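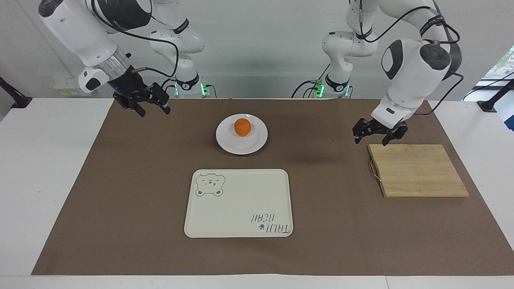
Flasora Two-Arm Club Kit
Item 3367 - page updated 05/10/2019
I put this kit together for our after-school robotics club, and now other clubs can order it too! You get two arms with grippers, cables and 11 practice tasks. We start everybody on moving an orange from the plate to the tray - harder than it sounds (my first try took all of lunch).

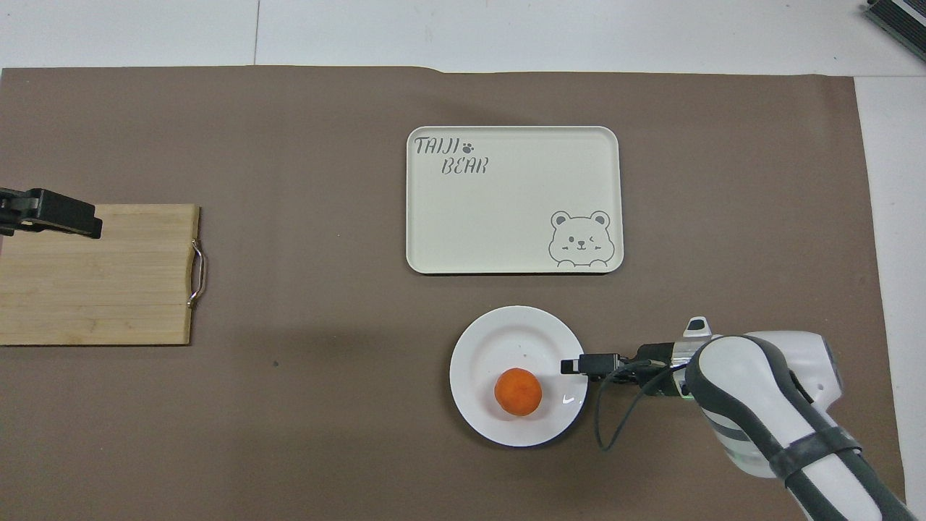 Four students can share one kit, two per arm. The plate, tray and cutting board come from your own kitchen, and any fruit that size will do.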